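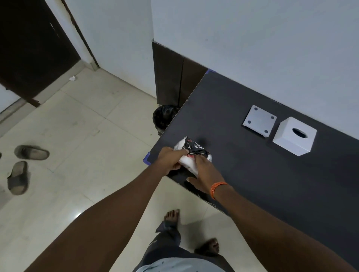 Figure 4.1 — Small pouch held in both hands by the corner of a tabletop.

4. Positioning, height setting and levelling

Applies to the Kitix Tudska low table with adjustable legs, all finishes. Issue: September 2022. It replaces the March issue, in which the two height positions were printed the wrong way round.

Read this section after the legs have been attached (Section 3) and before the table is loaded. The settings can be changed later, but the top must be cleared first.

4.1 Choosing a position

The table may stand free in the room or with its long side to a wall. It must stand on a hard floor or on a low-pile carpet laid over a hard floor. Deep carpet allows the feet to sink unevenly, and the level will be lost within a few weeks.

Keep the table 300 mm from any radiator, stove or floor heating outlet. The top is finished on one face only and will bow if one side is kept warmer than the other.

If the table is to stand against a wall, check for skirting board, sockets and pipework at the height you intend to use. Where the skirting is thicker than the wall spacers supplied, leave the spacers off and let the rear legs touch the skirting.

CAUTION: Do not push the table into place by its far edge. Lift it at both ends, with one person at each end.

4.2 Height positions

Each leg has an outer sleeve and an inner tube. The height, called Tallness on the leg label, is the distance from the floor to the upper face of the top with the foot screwed fully in.

Low position: 329 mm
High position: 436 mm

There are no positions between these. Do not drill further holes in the tube.

4.3 Setting the height

1. Clear the top completely, including any cloth or mat.
2. Spread a blanket on the floor and turn the table over on to it. Two people are needed.
3. On the first leg, loosen the clamp screw with the long hex key until the tube moves freely. Leave the screw in the clamp.
4. Press the spring button and slide the tube to the position required. The button must come fully through the hole. A button that stands only half out is not locked.
5. Turn the tube until the flat on its side faces the short edge of the table.
6. Tighten the clamp screw by hand until it stops, then by a further quarter turn.
7. Repeat for the other legs. All legs must be in the same position.
8. Turn the table back on to its feet. Do not drag it upright over two legs.

Note: New tubes carry a thin film of oil. Wipe it off with a dry cloth before step 6, or the clamp may slip.

CAUTION: Keep fingers clear of the sleeve opening while the spring button is pressed. The tube can drop under its own weight.

4.4 Levelling

The feet are threaded and can be turned by hand. Turned clockwise, seen from above, a foot shortens. Turned the other way it lengthens. The coloured ring on the thread marks the limit of travel — stop when it comes into view.

1. Put the table in its final place.
2. Press down on each corner in turn and note which corner moves.
3. Lengthen the foot at that corner until the rocking stops.
4. Lay a spirit level along the top, first lengthways and then across. Adjust the feet in pairs.
5. Press the corners again. Levelling one direction often disturbs the other, and steps 3 and 4 may have to be repeated.
6. When the table is level, run the lock nut on each foot up against the tube.

If a foot reaches the coloured ring and the corner still moves, the floor is out by more than the foot can correct. Fit packing plate 423 under the foot. Do not use folded card, as it compresses.

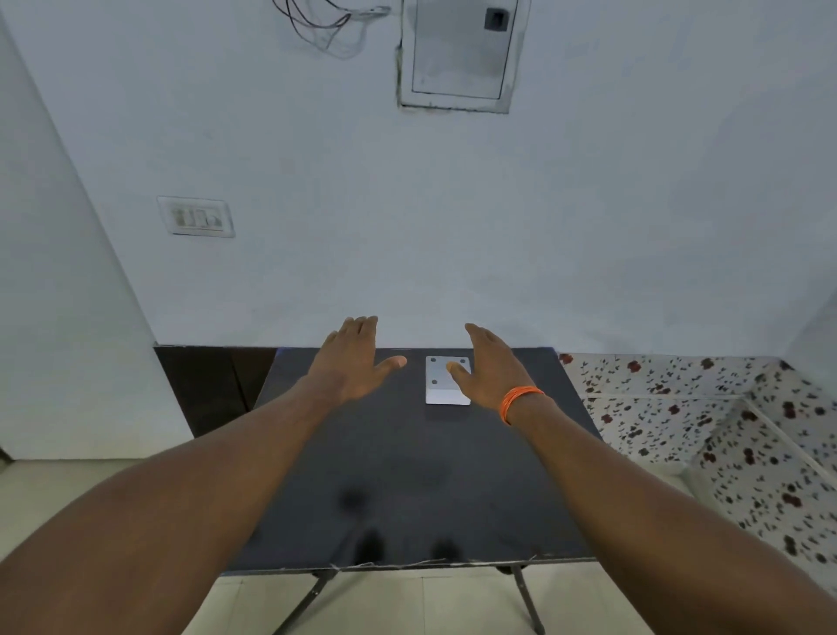
Figure 4.2 — Table against a plain wall; plate near the back edge.

The wall spacers keep a narrow gap behind the top so that air can pass and the wall is not marked. Fit them to the rear edge after levelling, one near each end, and slide the table back until both touch. Then check the reach from the front: small items should be within easy reach of both hands without leaning on the top. A small plate makes a convenient test piece. Set it near the back edge, as in Figure 4.2, and bring an open hand to either side of it. If you have to rest your weight on the front edge to do so, bring the plate forward and treat the strip behind it as storage only. The spacers are not fixings and do not hold the table to the wall.

4.5 Wall strap

The strap is recommended in the high position where small children are present. It is not required in the low position.

1. Screw the strap plate to the underside of the rear rail, using the two short screws from bag C.
2. Mark the wall directly behind the plate. Move the table out of the way.
3. Drill and plug the wall with a fixing suited to its construction. Wall fixings are not supplied.
4. Screw the loose end of the strap to the wall and return the table.
5. Draw the strap through the buckle until the slack is taken up. It should not be tight enough to lift the rear feet.

WARNING: Before drilling, check for cables and pipes. Do not fix the strap to plasterboard alone.

4.6 First use

Leave the table unloaded overnight after the clamps have been tightened. On the next day, check each clamp screw once more. Some movement is normal at this stage and does not indicate a fault.

The finish reaches full hardness slowly. For the first month use a mat under anything hot, and lift objects instead of sliding them. Foil and plastic packaging should not be left lying on the top in sunlight, where printing inks may transfer to the finish. Marks of this kind are not covered by the guarantee.

Wipe the top with a soft cloth and plain water. On the dark Khúc finish, dry it straight away, as hard water leaves a pale film. Do not use scouring powder, wax polish or glass cleaner.

4.7 Faults after setting up

Table rocks after being moved: repeat 4.4. The feet hold their setting, but the floor differs from one spot to the next.

Leg turns in its sleeve: the clamp is loose or the tube is oily. Turn the table over, release the clamp, dry the tube and tighten again.

Spring button will not come through: the tube has been turned past the hole. Rotate it slowly in both directions while pushing lightly.

Top higher at one end: legs set in different positions. Return to 4.3.

For replacement feet and clamps see the parts list in Section 6.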